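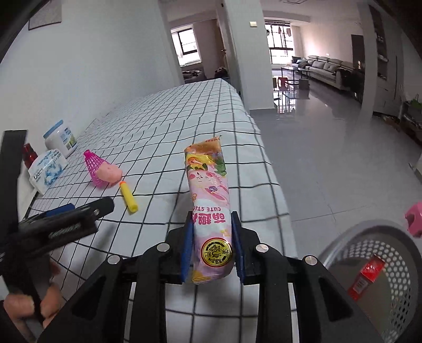 The comment left on our shared page overnight says the bridge of the new Ollosero single is in a different key from the chorus, and that we've had it wrong in our notes since it came out. Fair call! I went back with headphones on and it does move up, only by a tone, right where the drums drop out.

16 October 2019

Print this page | E-mail this page

So, a fresh start on the Ollosero dance-line notes, with the key change put in properly. The move up matters for the choreography because the whole formation flips there. The two at the back come through the centre, and the main dancer ends up side-on for seven counts before the turn. I'd always written eight and wondered why I was landing late. Seven! Then one held beat, and the chorus arms come back in.

Watched the stage version 16 times tonight (no regrets) and the practice-room version until my laptop complained. They're different. On stage the lead vocalist stays put through the second verse, and in the practice room she walks the diagonal. My guess is the Nistbridge stage was too shallow for it, but I'd love to see a wide shot before I write that down as fact.

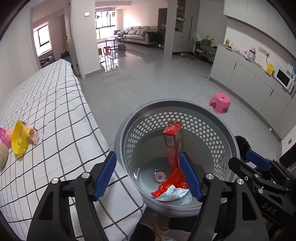
The other thing to sort out is the fan chant. Our draft has the group name called twice before the first chorus, and the Dostadura forum has it three times. I'm going with the forum for now - they've got 33 pages of argument on this one song and somebody over there has clearly done the work.

Forum thread on the comeback schedule is up to 1,592 replies. Skimmed the end of it. Still no word on a second music show, though plenty of people are hoping for the Bagheri remix as an encore. I'd be so happy with that. The slower intro would give the dancers room for the floor section they cut.

To do before the next cover practice:
- re-mark the bridge with the right count
- slow the diagonal to half speed and learn it mirrored
- ask whether anyone minds me taking the back-left spot (my favourite colour-coded line on the chart, and the hardest)

Search this notebook Enter keywords Go

Tried the turn again after dinner in socks on the kitchen floor. Landed it on the count, two goes in a row.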